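Getting more from your dryer

11/24/21

I love a good dryer day! Wet coats on every hook, towels piling up, and a few small habits that make the whole job so much quicker. Start with the drum. Run your hand right round the inside before loading, and check the rim and the rubber gasket too, where odd bits of cloth like to hide.

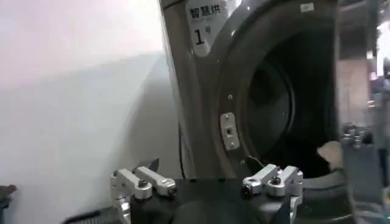 Then shake everything out – properly, one good snap each. Towels go in together and shirts wait for their own load. I fill to two thirds at most, and a dry hand towel thrown in with a damp load works wonders. 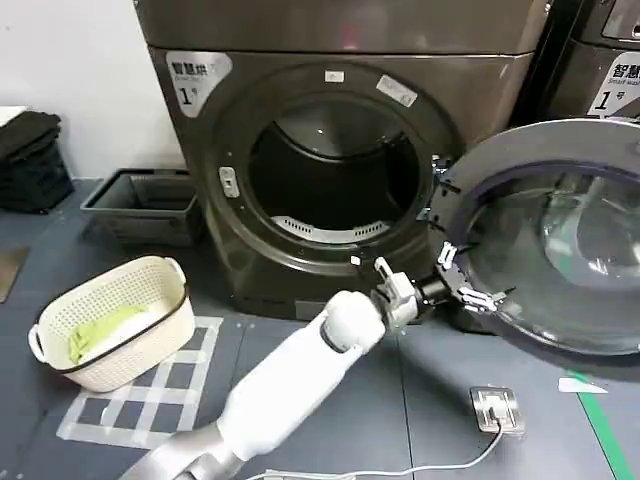 Clean the lint filter every single time. Mine takes up to two minutes with a soft brush, and I adore how neatly the fluff peels away. Wipe the door glass while you're there, then leave the door open for a while to let the drum air. Fold things warm and you may never iron a pillowcase again!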